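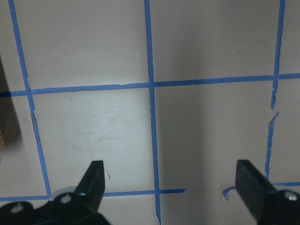 Re: [Sugden list] Marking out the sorting table

On Monday a member wrote:
> Has anyone tried taping squares on a table for sorting buttons?
> I have 482 of them from the Kanon sale and they roll into each
> other before I can match them up.

Hello all, and what a lovely haul that is!

I do mine with blue painter's tape on a pale top, as in the photo at the start, and I wouldn't be without it now. As you'll see, my lines lean a bit and the edges have gone ragged, and one of the long strips has a proper gap in it (I keep meaning to patch that), but the squares still do their job perfectly well for sorting by colour and size.

If you are starting fresh, put the long strips down first, then the cross ones, and rub the ends well with a spoon. I pull mine up every five weeks or so and begin again, usually with a pot of tea to hand. The Irkine roll I bought in February is still going, bless it.

Do tell us how you get on, and whether there were any of the little Skostamard glass ones in the bag!

Warmest wishes to everyone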